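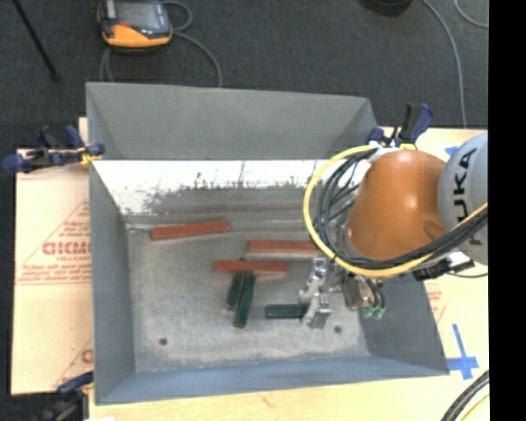

Support > Building Blocks > Block Sets FAQ

Block Sets: Common Questions

What colors do the Nodby blocks come in?
Red-orange and dark green. Other colors are not sold at this time.

Can I store the blocks in a metal bin?
Yes. An open gray bin works well. Check the bottom for sharp edges first, as a scuffed floor can scratch the paint.

Do the blocks need to be sorted by color?
No. Mixed storage is fine. If you want them sorted, use 2 bins.

How do I clean them?
Wipe with a damp cloth and dry the same day. Do not soak.

I lost a block. Can I buy one?
Single blocks are sold in packs of 4. Ask for part 3347 and tell us the color.

How long do returns take?
Returns sent to our Fedville office are checked every Tuesday. Refunds follow within 2 weeks.

Who do I contact about a school order?
Write to Thảo Bạch in the orders department.

Related
Bristum Bin Liners
Oprea Shelf Units: Care Guide
Returns Form

Contact | © Nodby, Fedville | Back to top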